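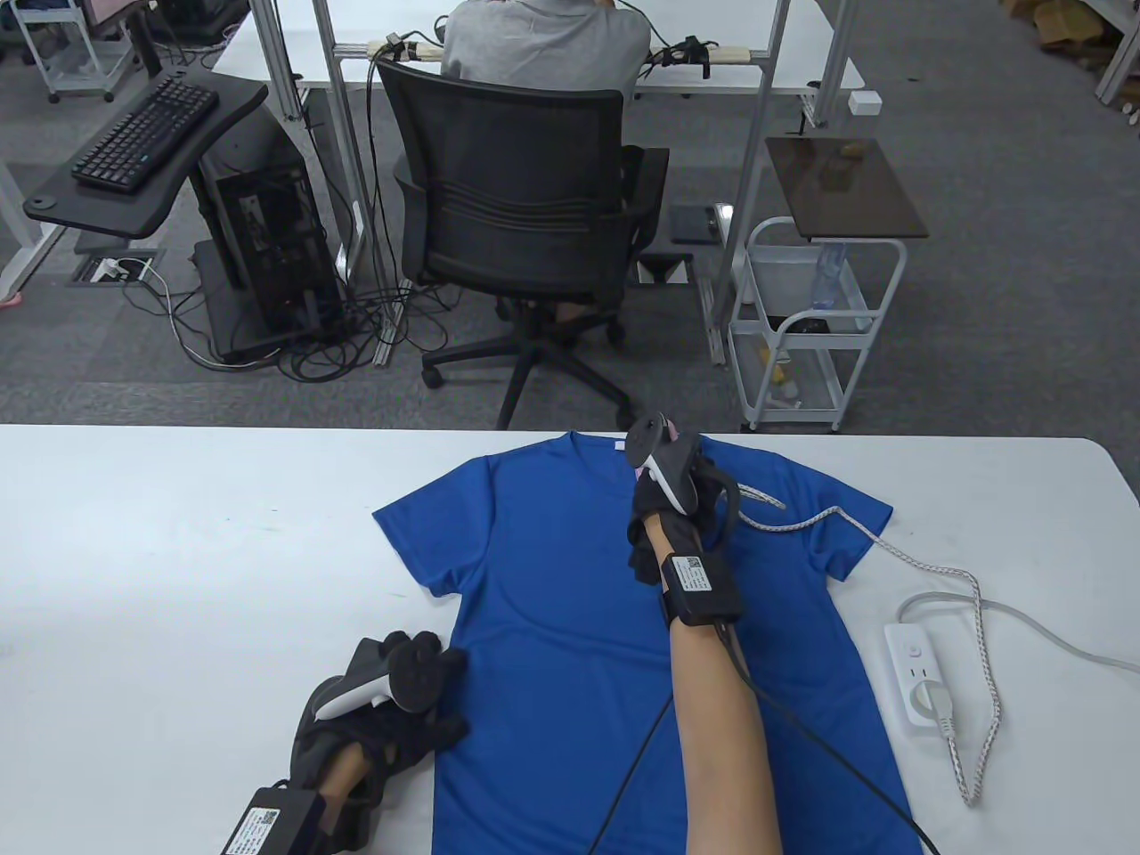

Courtside > Club basketball > Questions
By Rhys Gilchrist, May
Filed under: Pre-season, Tickets

Do pre-season results mean anything?
Very little. Kereama won all their warm-ups last year and were dreadful by Christmas.

Is the Plekent gate of 1,116 right?
That's the club's figure. The hall holds 1,000, so I have my doubts. The league printed 853.

Will the new point guard start?
So the coach says. He said it last year too, about a different lad.

Are season tickets worth buying early?
You save 50 pence a game. I'd wait for the fixtures.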